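Boletín de la asociación vecinal Assunção
Visita a la demostración de pinzas de mano de Cloveo

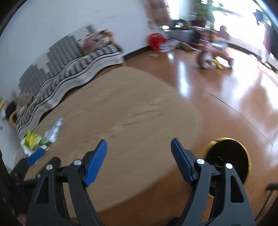 Las pinzas sobre la mesa cubierta con una tela, junto a un envoltorio de plástico arrugado.

En septiembre, un grupo de 15 socios asistió a la demostración que la empresa Cloveo hizo en una vivienda del barrio. La sesión empezó a las diez de la mañana y terminó poco antes de la hora de comer. La organizó Jucélia Rezende, que ya había llevado a otro grupo en primavera.

Cloveo prepara datos para robots domésticos. Una persona sujeta una pinza en cada mano y hace con ellas tareas corrientes, como recoger una mesa o guardar ropa. Las grabaciones se usan después para enseñar esos movimientos a un brazo robótico. Everaldo Marinho, técnico de la empresa, explicó que prefieren trabajar en casas habitadas, con los muebles donde están siempre, porque un robot tendrá que moverse entre bancos, juguetes y macetas.

La primera parte se dedicó a los envoltorios de plástico. Según Marinho, son de lo más difícil de coger: se doblan, resbalan y brillan, y el programa no siempre distingue dónde acaba el plástico y dónde empieza la mesa. Las puntas de las pinzas son azules y estriadas, y van montadas sobre barras articuladas de plástico gris oscuro. El operador las abre y las cierra con los dedos. Janaína Honorato, también de Cloveo, mostró en un portátil cómo se revisa cada grabación y cuáles se descartan. Para una tarea sencilla piden entre 2,000 y 3,000 repeticiones, hechas por personas distintas y en habitaciones distintas.

Después hubo un turno de prueba de 5 minutos por persona. Lo que más costó fue calcular la distancia – se tiende a cerrar la pinza antes de tiempo. A varios socios les pareció cansado para la muñeca, y Marinho admitió que las sesiones largas se hacen con pausas.

En las preguntas se habló sobre todo de la intimidad. Honorato contestó que los ocupantes de la casa firman un permiso, que pueden pedir que se borre una grabación y que las caras se difuminan antes de guardar el material. También se preguntó cuándo habrá un robot que recoja la mesa sin ayuda. No quiso dar una fecha.

Rosimeire Bastos tomó notas de toda la charla. Quien quiera una copia puede pedírsela en la oficina, por las tardes.

La próxima visita será al taller de Terkance, donde montan brazos para almacenes. Hay que llevar calzado cerrado y no se admiten menores de 15 años. Las plazas se asignan por orden de inscripción – Jucélia Rezende lleva la lista y avisará de la hora de salida a los apuntados.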